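Skakano hand unit, workshop notebook
July
Entry by Myfanwy Parri

Purpose of entry: record of the current setup of the Skakano hand-held gripper, the maintenance carried out on it this month, and the checks required before it is used again for recording.

Condition on receipt. The unit had reached 3,000 cycles on its finger pads against a service limit of the same figure. The pads were worn at the tips and the left pad had begun to lift at its lower corner. Both were replaced from the Plonska stock. Old pads are bagged and labeled in drawer 2 for comparison, and should be kept until the next order has been approved.

The slide was stripped, cleaned with a dry brush and greased lightly. Mathias grease was used. The Tevitz grease listed in the older sheet leaves a film on the marker faces and is withdrawn from use on this unit. The sheet has been amended by hand, and a clean copy is still to be typed.

Camera. The lens was cleaned and the retaining ring tightened. The lens must be focused and exposed for the place of use, as the values stored at the bench do not suit a room with large windows. Exposure is to be locked before the first take and left alone until the last.

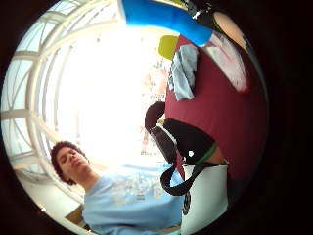 Focus was set on the bench chart at a distance of 400 mm and the ring marked with a paint dot. If the dot is found out of line, the setting must be repeated in full. Adjusting the ring by eye during a session is not permitted, and any takes made after such an adjustment are to be discarded. The calibration file for this lens is number 222. File 221 belongs to the previous lens and has been moved to the archive folder, after it was loaded in error on two occasions.

Markers. Both fiducial squares were checked for flatness and for damage at the corners. One was reprinted and bonded with thin double-sided tape. Glue is not to be used, as it swells the paper. Detection was then tested over the full opening of the fingers, with no dropped readings in 20 strokes.

Cable. The strain relief at the unit end was found loose and has been refitted. The cable must have enough slack for the operator to reach across the table without pulling on the connector. It should leave the unit toward the operator's free side, and power boxes and hubs should be placed where a sleeve will not catch them.
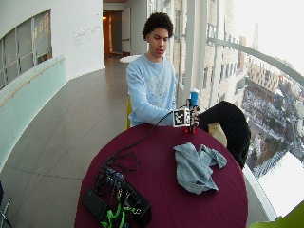

Hand unit in use at the round table, cup in the raised position.

Grip. Light objects such as cups are to be held with only enough force to prevent slipping. The new pads are softer than the old set and close almost 2 mm further for the same pull, so the zero must be reset after fitting. This was done at the bench and the value entered in the log.

Outstanding items:
Typed copy of the amended grease sheet.
Spare connector for the unit end of the cable. Ordered, not yet received.
Second paint mark on the lens ring, on the underside.
Repeat of the stroke test after the first full session on the new pads. Result to be entered on the facing page and initialed.

M.P.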